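Print | E-mail

Desk power at the Prerby office: photo gallery

Jul 13, 2025

Eder asked for a record of the power strips in use before the desks are rearranged in August. Vinh Vi checked 33 desks on the second floor, and Yuzhen Gu kept the list.

1. Four-socket strip, white housing. Sockets are in a single row, each with two angled slots over three short parallel ones. Each socket has its own round button. The cord leaves from one end and has a ribbed sheath. 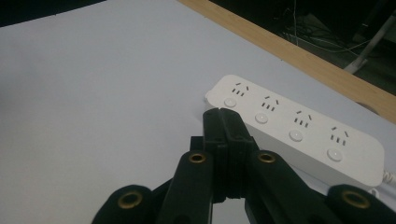
Strips of this type stay with the desk. Switch off each socket before unplugging, and coil the cord loosely. Do not plug one strip into another. Heaters and kettles go to a wall outlet.

Labels are printed in the Gronumik room. Put the desk number on the underside of the housing, clear of any rating plate. If a button sticks or a socket no longer grips the plug, take the strip out of use and write the desk number on the sheet by the door. Replacements come from the Morkodberg store, where 11 are set aside for this floor.

Desks by the north windows have not been checked yet. Yuzhen will add them to the same list.

Shares: 69 | Comments (0)

Print this page | E-mail this page

Related items
Cable trays under the Prerby desks
Wall outlets, second floor: list and locations
Morkodberg store: opening hours in August
Monitor arms, part 2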